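December 26, 2022

Back at Stamham today, the Monday after Christmas, and it was so quiet on the floor that I could hear the heaters ticking. I do love it like that. Two years ago we had 1,000 pieces a day going through the sorting benches, all by hand, and now it's 2,000 with the arms doing the lining up and us doing the checking. My wrists are grateful -- I slept right through the night again, which I hadn't done since I can't remember when! But I miss the chatter. We used to sit elbow to elbow and talk about supper, and now I've got a bench to myself and two arms to mind. The Stakstead girls start their training next week, bless them, and I've promised to bring the leftover fruitcake.

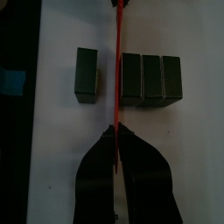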